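주방 도구 사진 모음 README (나무 손잡이 도구편)

개요

이 모음은 나무 손잡이가 달린 금속 주방 도구를 흰 작업대 위에서 다룬 기록이다. 계량스푼, 스테인리스 볼, 손잡이 달린 조리도구가 주된 대상이고, 배경은 대부분 같은 작업대다. 정리와 설명문 작성은 원유나(Yu-na Won)가 맡았다. 내부에서는 Tatorance라는 이름으로 부르며, 상위 폴더인 Torico의 하위 항목으로 들어 있다. Torico 전체 설명은 상위 폴더의 README를 먼저 읽는다.

이 문서는 도구의 이름을 어떻게 붙였는지, 어떤 부분을 기록했는지, 무엇을 기록하지 않았는지를 적은 것이다. 요리 과정이나 조리법은 다루지 않는다. 재료가 나오는 항목은 Mtshali 폴더에 따로 있다.

구성

항목 수는 400개다. 그중 163개에는 사람이 직접 쓴 한국어 설명문이 붙어 있고, 나머지는 도구 이름표만 있다. 설명문이 없는 항목도 이름표는 한 번씩 확인했다.

폴더 구조는 다음과 같다.

items: 사진 원본
labels: 도구 이름표 (항목당 텍스트 파일 하나)
notes: 한국어 설명문
vocab.txt: 이름표에 쓰는 낱말 목록
changes.txt: 수정 내역

파일 이름은 items, labels, notes에서 서로 같고 확장자만 다르다. notes에 같은 이름의 파일이 없으면 설명문이 없는 항목이다. 빈 파일은 두지 않았다.

이름표 규칙

도구 이름은 vocab.txt에 있는 낱말만 쓴다. 목록에는 30개 낱말이 있다. 비슷한 도구를 두 가지 이름으로 부르지 않도록 했고, 계량컵과 계량스푼은 구분했다. 국자와 계량스푼이 헷갈리는 경우에는 머리 부분에 평평한 테가 있는지를 먼저 본다.

도구의 일부만 보이고 종류를 정할 수 없으면 "손잡이 도구"로 적는다. 팬인지 뚜껑인지 짐작해서 적지 않는다. 앞뒤 항목에서 같은 도구로 보이는 것이 나와도 이름표는 해당 사진만 보고 정한다.

손잡이의 기록

손잡이는 재질, 색, 단면, 구멍이나 홈의 유무를 적는다. 색은 "밝은 나무색", "꿀색", "짙은 나무색" 세 가지로만 나눈다. 처음에는 더 잘게 나누었는데 조명에 따라 같은 손잡이가 다른 칸에 들어가서 줄였다.

나뭇결은 또렷하게 보일 때만 적는다. 수종은 적지 않는다. 너도밤나무나 대나무 같은 말이 예전 설명문에 남아 있으면 "나무"로 고친다.

구멍과 홈은 구분한다. 나무를 뚫고 지나가면 구멍, 파여 들어간 것이면 홈이다. 어느 쪽인지 모르면 "파인 자리"로 쓴다. 모양은 둥근 것, 길쭉한 것, 네모난 것 중에서 고르고 위치는 손잡이의 어느 쪽 끝에 가까운지로 적는다.

각인이나 인쇄된 글자는 읽히는 경우에만 옮긴다. 읽히지 않으면 "글자 있음, 판독 불가"로 둔다. 다른 항목에서 읽은 글자를 가져와 채우지 않는다.
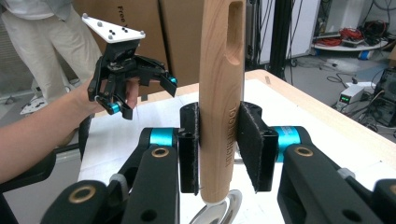
금속 부분의 기록

금속 부분은 모양과 표면을 적는다. 스테인리스 도구는 반사가 강해서 바닥면과 안쪽 면을 혼동하기 쉽다. 볼 안쪽에 동심원처럼 보이는 것은 눈금으로 적지 않는다. 눈금은 숫자나 선이 분명히 새겨져 있을 때만 기록한다.

테두리는 말린 것과 평평하게 펴진 것을 나눈다. 말린 테두리는 볼에 많고, 평평한 테는 계량스푼에 많다. 흠집과 반사는 구별이 어려우므로 흠집은 적지 않는 것을 기본으로 한다.

계량스푼의 용량은 글자로 확인되지 않으면 비워 둔다. 크기를 눈으로 어림해서 큰술, 작은술로 나눈 값이 초기 판에 있었는데 모두 지웠다. 옆에 있는 볼과 비교해서 크기를 적는 것도 하지 않는다.

작업대

작업대 면은 흰색 계열이고 약간 광택이 있다. 표면에 가는 선과 얼룩이 보이는 항목이 있다. 격자로 그어진 선, 푸르스름한 윤곽선, 회색 번짐, 황갈색 얼룩은 작업대의 일부로 보고 도구 이름표에 넣지 않는다. 설명문에는 적어도 되고, 적을 때는 "작업대 표시" 또는 "작업대 얼룩"으로 통일한다.

금속의 그림자와 회색 번짐이 겹치는 경우가 있다. 도구에 붙어 있는 어두운 부분은 그림자로 보고, 떨어져 있으면 얼룩으로 본다.
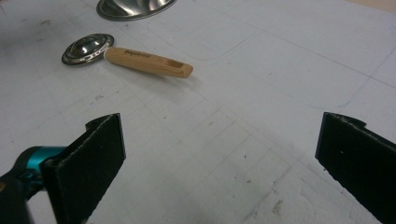 계량스푼과 스테인리스 볼의 아래쪽 테두리. 손잡이 글자: 있음, 판독 불가. 손잡이 오른쪽 끝 가까이에 네모난 홈.

설명문 쓰는 법

설명문은 7문장을 넘기지 않는다. 도구를 먼저 쓰고 작업대는 뒤에 쓴다. 도구가 둘 이상이면 전체가 보이는 것부터 쓰고, 일부만 보이는 것은 어느 부분이 보이는지 밝힌다. 위 계량스푼 항목이라면 스푼을 먼저 쓰고 볼은 "아래쪽 테두리만 보임"으로 적는다.

"예쁜", "오래된", "고급스러운" 같은 말은 쓰지 않는다. 도구의 용도도 이름에 들어 있는 것 이상으로 설명하지 않는다. 방향은 보는 사람 기준의 왼쪽과 오른쪽으로 쓴다.

알려진 문제

초기 설명문 일부에서 "구멍"과 "홈"이 섞여 있다. 고친 항목은 changes.txt에 적혀 있다.

볼의 이름표가 "볼"과 "믹싱볼" 두 가지로 남아 있는 파일이 있다. vocab.txt 기준은 "볼"이다. 검색할 때는 당분간 두 낱말을 모두 넣는다.

손잡이 색은 사람마다 판단이 갈리는 경우가 가장 많았다. 밝은 나무색과 꿀색을 꼭 나눌 필요가 없는 작업이라면 둘을 합쳐서 쓰는 편이 낫다.

변경 내역

12월 판: 용량 추정값 삭제, 손잡이 색 구분을 세 가지로 축소, 작업대 표시 용어 통일.
이전 판: Cornunley 폴더에 있던 계량컵 항목을 이쪽으로 옮김. 파일 이름은 바꾸지 않음.

수정 요청은 파일 이름과 고칠 문장을 함께 적어 원유나에게 보낸다. 이름표만 틀린 경우에는 파일 이름과 맞는 낱말만 적어도 된다.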